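Reading time: 4 min

We use cookies to remember your settings. By staying on this page you agree to this.

The Brevora Recall

The Brevora recall is the name people around here give to the vote that removed most of the Brevora town council halfway through its term, and to the long argument that came before it. I've lived in Brevora most of my life and I signed the petition, so read me with that in mind (I'll try to be fair to the other side, I promise!).

Background

Brevora has 12 council seats, elected every four years from the town at large. For a long time hardly any of them were contested. The same families ran, the same people voted for them, and turnout was the sort of thing you joked about at the bus stop. The recall rule had been sitting in the town charter the whole time. It says that a council member can be put to a vote once a petition collects 730 valid signatures, all gathered inside 100 days. I had never heard of anyone using it.

What changed things was water. The council agreed to hand the running of the pumping station to a private company, Rudon, under a contract that let it raise rates every November without coming back for approval. The contract was approved in a session that began at seven in the morning, with the agenda posted the evening before. People found out when the first bills arrived. Mine went up enough that I read it standing in the driveway and then went and read it again indoors.

The petition

The drive started in Siriwan, the neighborhood down by the old rail yard, where the pipes are oldest and most people rent. That matters, I think, because the council's supporters liked to say the whole thing was cooked up by a rival party. There were party people around later on, sure, but the first sheets went from door to door between neighbors who were fed up with brown water and bigger bills. Plekeck, the hillside district, came in slowly. Plenty of folks up there have their own wells and didn't see what the fuss was.

The clerk's office threw out the first batch of sheets over a missing date line — a fair reading of the charter, I have to admit, though it felt like a slap at the time. So everyone started over, with the days still ticking. Signatures were taken outside the grocery store, at the school gate, in people's kitchens, anywhere with a flat surface and a pen that worked.
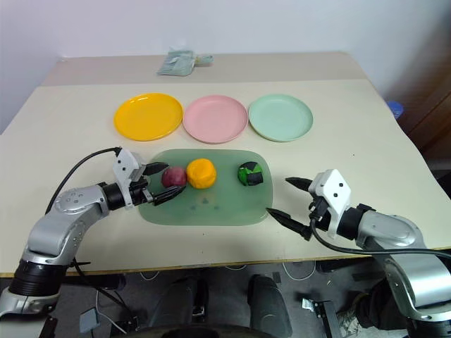
The vote

Only the members who had voted for the Rudon contract were named on the ballot. Each one got a separate yes or no question, and it made for a very long sheet of paper. The campaign for "no" argued that the town was broke, that the pumps were failing, and that a private operator was the only one willing to pay for repairs. I still think that was their best point, and our side never answered it properly. We talked a lot about secrecy and hardly at all about where the repair money would come from.

All but 2 of the members named were removed. The survivors were both from Plekeck, where "no" won easily. Siriwan went the other way by a mile.

What came after

A special election filled the empty seats, and the new council reopened the contract. It did not cancel it, and that still makes people angry at our block parties. Rudon kept the pumping station, but rate increases now need a public vote of the council, and agendas have to be posted a full week ahead. The pipes in Siriwan are being replaced one street at a time, slower than promised. My own street is still waiting.

Opinions on the recall are split. Some see it as the moment ordinary people took the town back, others as an expensive mess that swapped one set of faces for another. I lean toward the first most days, though I've been to enough meetings since then to understand the second. The charter rule itself hasn't changed, and a proposal to raise the number of signatures failed without getting as far as a vote.

Comments

hillside_reader: You should mention that the well owners in Plekeck were being asked to pay for pipes they don't use. It wasn't that we didn't care.

railyard77: Good write-up. The school gate sheets got rained on and had to be copied out again, I remember my hand cramping!

marigold: Is the old contract posted anywhere? The link on the town site goes to a blank page.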